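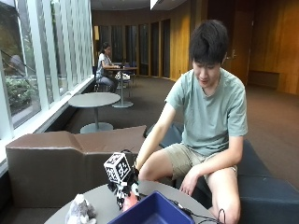 A small robot carrying a marker cube, with one hand at its back, during work on the Skarnach method.

December 9, 2023

Teaching a little robot to handle everyday things usually takes a great deal of patience, and the team behind the Skarnach project at Protodel in Solville has spent much of this year trying to make it take a bit less. They shared their first results this week, and very encouraging they are!

The idea is pleasantly simple. A person guides the robot by hand through a short task, and software works out where its body is by reading the black square patterns on a cube fixed to the top of it. Those readings are then lined up with what the robot's own joints report, and wherever the two disagree, the method (named Skarnach, like the project) leans on whichever source has been steadier over the past few moments.

Small robots tend to have a fair amount of play in their joints, which makes their own sense of position drift as a session goes on. With the correction in place, the team says, the robot completed its pick-and-place task in 72 percent of 400 trials, after learning from just 3 guided demonstrations of each object. The tally covers every trial begun since May, including the ones on slow afternoons when the software had to be restarted - and there were a few of those, we hear.

A good part of the work has been done on ordinary lounge tables with soft toys and smooth, rounded objects, well away from the tidy benches where this sort of thing is often tested. Changing daylight can make the patterns harder to read, and the group wanted plenty of that in its data.

There is still a good way to go. Shiny objects cause more trouble than fuzzy ones, and the method loses its footing if the cube is hidden from view for longer than 2 seconds. A second round of trials, using a smaller cube and the Ševčík filter for smoothing out the readings, is being prepared now, and the team hopes to have results to share by May.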